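The week the robot learned to find the crack

I have been promising a proper update on the wiping project since December, and I kept putting it off because the numbers were embarrassing. They are a bit less embarrassing now! So get a coffee, this one is long.

Quick catch-up for anyone new. I work in a small robotics group, and for most of the past year I have been trying to get a two-armed robot to clean surfaces from watching people do it. We record somebody cleaning from a camera worn on the head, we pull out where the hands are and what they are doing, and we train a policy on that plus a small pile of demonstrations done on the robot itself. The robot side of the software is called Rekurero (I did not pick the name, and I still misspell it in commit messages). The human videos live in a set we call Brindum. That's all the vocabulary you need.

Our first version was good at tables. Really good, if I may brag for one sentence. Flat top, cloth in the gripper, long overlapping strokes, done. I showed it to everybody who came near the lab. Then we took it to anything with a seam in it and it fell apart. It would glide right across a gap as if the gap were painted on. The flat parts came out lovely and the line between them stayed full of crumbs, chalk, hair, whatever had settled in there.

And of course the gap is where the dirt is! Anyone who has ever cleaned a couch knows this. A person goes to the crack early, bunches up the cloth, jams a couple of fingers in and drags. I'd done it a thousand times in my own kitchen without once thinking of it as a different motion from wiping. It is a completely different motion. The cloth changes shape, the hand changes shape, the force goes in another direction, and the other hand usually comes down somewhere to steady you.

That last bit, the other hand, is what this whole post is about.

When I went back through our older recordings I noticed that we had been throwing the second hand away. We had a filter, written by me, that scored each hand by how much it moved and kept only the busy one as the "working" hand. It seemed so sensible at the time. A still hand is a resting hand, right? It makes the data smaller and the training faster, and on tables it costs you nothing. So for months the model never saw a bracing hand, and then I was puzzled that the robot shoved things around every time it pushed down into something.

So we went out and recorded more. We did kitchens and office chairs, and then the gym at Mandthorpe, which turned out to be the best place we've been to by a mile. Gym benches are wonderful for this. They are padded and shiny, they've got a break between the seat and the back, and people who use gyms already have a habit of wiping them down, so you don't have to coach anybody. I gave almost no instructions. Clean it the way you would if you were about to lie on it, I said, and then I got out of the way.
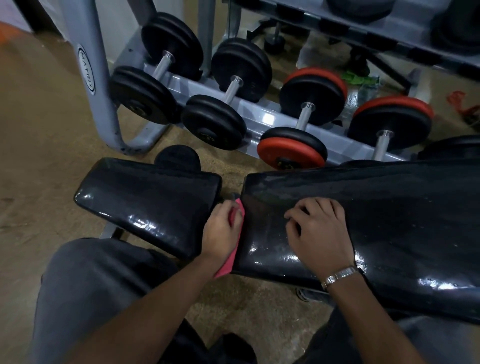 The one thing I did ask for was that people leave their sleeves up. Our hand tracker gets the wrist wrong when there's a loose cuff, and once the wrist is wrong the fingers go off to live their own life. Watches turned out fine, by the way. I had worried about shiny metal bands confusing the tracker and even wrote a little script to flag those clips. I looked through the flagged ones one evening, found nothing worth fixing, and deleted the script. An evening I won't get back, but at least I know.

Glossy black vinyl was the real pain. The depth estimate sees the highlights and decides there is a hole in the bench, or a bump, or a small mountain range. If you believe the depth, then a palm lying flat on the pad can come out hovering above it or sunk inside it. For a while I tried to clean up the depth itself, with masks and smoothing and some very hopeful math. None of it held up when the camera moved, and a camera on a head is always moving.

What worked was going at it from the other end and trusting the hands. If the fingers are spread and flat and the hand stays put for a moment while the other one is working, we call that contact, and we use the contact to tell us where the surface must be. So the hand pins down the bench, and the bench stops wobbling. I love this. It's such a cheap trick! You do get it wrong when somebody pauses with a hand in mid-air, but most people don't hold a hand flat over a bench for very long, and the ones we did catch were easy to drop.

On to the labels. We ended up with 4 kinds of hand state: stroke, press, brace and travel. Stroke is regular wiping on a flat bit. Press is working the cloth into a gap or a corner. Brace is the still hand holding on or leaning. Travel is everything in between, when the hand is on its way somewhere. I argued for a fifth one, for refolding the cloth, and lost the argument, and I'm still a little sore about it. Refolding currently gets lumped in with travel, and you can see it in the robot, which never refolds anything. It will wipe with the same sad corner until you stop it.

The model predicts a state for each arm first and the motion second. That's the main change from the old one. Before, it went straight from pictures to motion and had to sort out by itself that a gap called for something special. Now it has to commit. If it says press on the left and brace on the right, the motion part knows it's allowed to push down with one arm and hold steady with the other. And when it goes wrong I can look at the states and see which half is to blame, which has saved me so much squinting.

Okay, numbers. We ran 36 trials on padded furniture the model hadn't seen in training. Each one had a strip of colored powder in the seam, and a trial counted as a success if the strip was gone and the furniture hadn't been pushed out of place. The old model, with the busy-hand filter, managed three. Three! The new one with both hands kept in managed 24. Same robot, same cloth, same robot demonstrations, and the same amount of video, so I'm fairly sure the second hand is doing the lifting here and not just the extra gym footage. I did check, though. We trained one more version on all the new video but with my old filter switched back on, and it got nine. More seams in the data helps some. Keeping the quiet hand helps a lot more.

The 12 that failed are worth a look too. Two were the gripper losing the cloth, where it gets pulled down into the gap and stays there while the arm cheerfully carries on with nothing in its fingers. The policy doesn't notice. It has no idea whether it is holding a cloth, beyond what the cameras tell it, and at that point the gripper is hiding most of the view. The other ten were nearly all brace problems: the right idea in the wrong spot. It leans on the far end of a long pad when it should lean close to the seam, and the pad tips or the whole thing creeps along the floor. People put that hand down a short way from where they're working. I'd like the robot to pick that up from the video, and so far it has only half picked it up.

I have a theory about that. Our robot's arms are spaced wider than a person's, and when we map the human hands over to it we stretch everything out to match. Stretch the distance between two hands and you've also stretched the distance between the brace and the press. For table wiping who cares. For this it might matter a great deal. I'm going to try leaving the spacing alone whenever one hand is labeled brace, even if it means the arms come closer together than I'm comfortable with. The collision checker will complain. It always complains.

A few of you asked about force after the last post. We don't measure any on the human side, no gloves, no sensors in the cloth. The robot does have force readings at the wrist, and we cap how hard it can push during press. The cap is a single number I picked by pressing on a chair until it looked right. I know, I know. A soft seat and a firm one clearly want different amounts, and a better answer is on the list under the cloth business.

Next up is the Blackwood room, the big space with the stacked chairs and the folding seats. Folding seats have a hinge right in the seam, so the gap changes size when you lean on it, and I fully expect to be humbled. I've already ordered more powder. If anybody has a good way to get the blue kind out of a carpet, please put it in the comments, I need it before the cleaners see the floor.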